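Thema: Zwei Arme am Sortiertisch – wie läuft das bei euch mit den Leuten?

kistenschlepperin
Guten Abend zusammen, ich lese hier schon lange mit und schreibe selten, aber jetzt brauche ich mal ein paar Meinungen von Leuten, die das schon hinter sich haben. Ich arbeite bei Reneo in der Aufbereitung, wir bekommen Haushaltsware aus Rückläufern, Geschirr, Bücher, Spiele und so weiter, und machen daraus wieder verkaufsfähige Pakete. Im August haben wir den ersten Tisch mit zwei Roboterarmen bekommen, eingerichtet von Briter. Bisher haben wir jede Schale von Hand aus dem Korb genommen, angeschaut und abgestellt. Jetzt soll das Ausräumen der Tisch übernehmen, und wir sollen »begleiten«. Was das heißt, weiß bei uns noch keiner so recht, und die Stimmung im Pausenraum ist, sagen wir, gemischt.

fruehschicht_70
Willkommen im Club! Bei Benavides haben wir so etwas seit zwei Jahren, allerdings mit Kartons. Mein Rat: Lasst euch von Anfang an schriftlich geben, wer für was zuständig ist. Bei uns hieß es auch begleiten, und am Ende stand eine Kollegin allein an 3 Tischen und musste jedes Mal rennen, wenn irgendwo etwas klemmte. Das war deutlich anstrengender als die alte Arbeit, und das Geld blieb dasselbe.

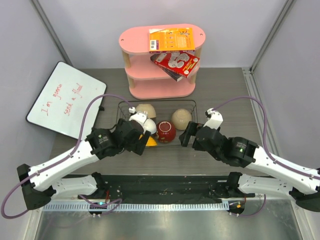
kistenschlepperin
Mit der Zuständigkeit sprichst du genau den Punkt an, der mir im Magen liegt. In unserer Einweisung ging es lange um den Notaus und sehr kurz darum, wer entscheidet, ob ein Teil in Ordnung ist. Eine Schale mit Haarriss erkenne ich am Klang, wenn ich sie hinstelle, das habe ich in vielen Jahren gelernt, und dafür gibt es an dem Tisch niemanden, wenn ich bloß danebenstehe. Dazu kommt, dass die Sachen bei uns ja nie ordentlich im Korb liegen: eine Schale kopfüber, eine andere auf der Seite, und beide Greifer sollen in demselben kleinen Drahtkorb zurechtkommen. Von Hand dreht man so etwas, ohne nachzudenken. Ich will das gar nicht schlechtreden, meine Handgelenke freuen sich über jede Schale, die ich nicht selbst hebe, ich möchte nur, dass mein Blick auf die Ware weiter zur Arbeit dazugehört und auch so bezahlt wird.

lagerfuchs
Ich verstehe die Sorge, sehe es aber anders. Wir waren bei Dronisport auch alle skeptisch, und heute will niemand mehr zurück. Mein Rücken war nach der Spätschicht hinüber, und jetzt gehe ich nach Feierabend noch mit dem Hund raus. Dass man das Gespür für die Ware verliert, halte ich für übertrieben. Man bekommt eben ein anderes, zum Beispiel hört man, wenn ein Motor sich quält.

fruehschicht_70
@lagerfuchs Schön für euch, ehrlich gemeint. Aber wie viele seid ihr heute noch in der Schicht? Bei uns wurden die befristeten Verträge einfach nicht verlängert, das stand dann nirgends als Folge der Umstellung – es waren halt plötzlich weniger Leute beim Frühstück.

lagerfuchs
Zwei weniger als vorher, beide sind in Rente gegangen. Nachbesetzt wurde nicht, da hast du einen Punkt. Trotzdem ist keiner rausgeflogen, und das finde ich schon wichtig zu sagen.

schraubenkarl
Ich komme von der anderen Seite, Instandhaltung. Führt vom ersten Tag an ein Heft! Uhrzeit, was lag im Korb, was ist passiert, wer hat eingegriffen. Bei uns waren es im ersten Quartal 96 Einträge, und erst damit konnten wir der Leitung zeigen, dass »Begleiten« eine volle Stelle ist. Vorher hat man uns freundlich angehört und nichts geändert.

kistenschlepperin
Das mit dem Heft gefällt mir sehr, danke dir! Ich nehme morgen eins von zu Hause mit und spreche auch gleich die Spätschicht an, damit alle eintragen und nicht bloß ich. Wegen der Eingruppierung frage ich beim Betriebsrat nach und melde mich wieder, sobald ich etwas weiß.

Kontakt | Impressum | Forenregeln | © Schichtforum, 2.059 Mitglieder | Nach oben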